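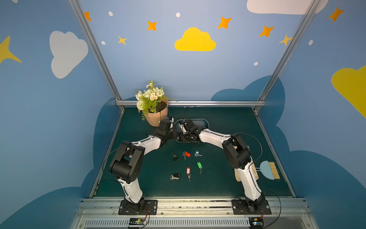

I went back and forth on the Donance key tags for weeks before I finally gave in and ordered a pack, and wow, should've done it sooner! My old system was squinting at a pile of keys by the back door and trying every one in the shed lock. The Donance tags are plain colored plastic and that's the whole pitch, but color is what my brain needs at 6 in the morning. Red and green stand out right away when the keys are spread over a dark green table, even with black-headed keys mixed in and a big pot of fake roses and daisies hogging the corner.

Gripes? The split rings are stiff (goodbye, thumbnail) and I wish the pack came with more than two reds. My neighbor Rhys swears by the Hikby ones, which have a little paper window to write on — nice idea, but mine smeared inside a week. I'm on day 10 with these and still happy. Four stars, and I'd buy them again in blue if they made blue.

Contact us | © Nirkau Home Reviews 24/01/2025 | Back to top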